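Folding before the shop opens

The owner of Morkell, a small paper and craft shop, learned to fold from her grandmother. She has taught it for 10 years now, always on weekday evenings. "In February I had 4 students," she told me. "Now I must close the list at 40."

She believes beginners choose paper which is too fine. "They love the colour and they forget the crease. Buy the cheap squares first — you will ruin 5 of them, and this is normal."

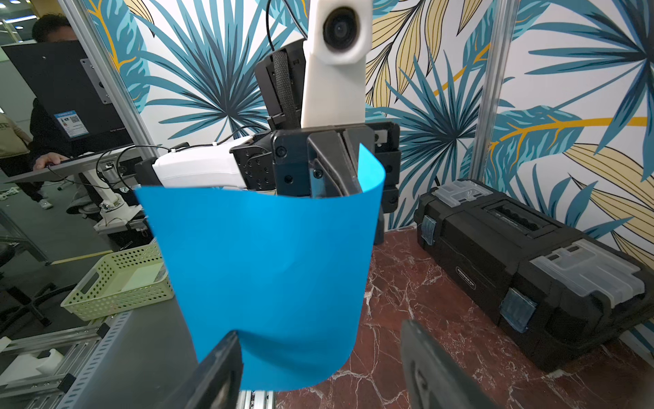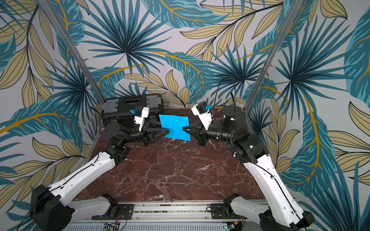
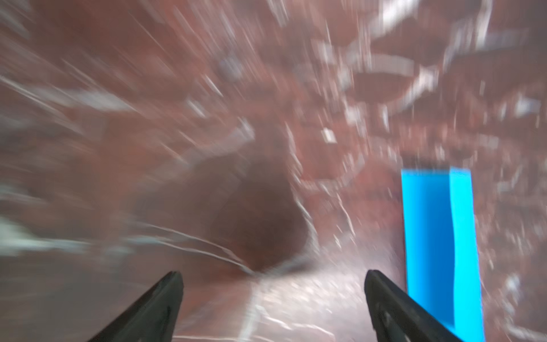 On teaching children

With children she speaks less. "I fold, they look, they fold. If I explain, they are already under the table." Her favourite pupils are neighbours from Alemayehu Street, two sisters who argue over every corner.

She does not plan a second shop. "One kettle is enough for me."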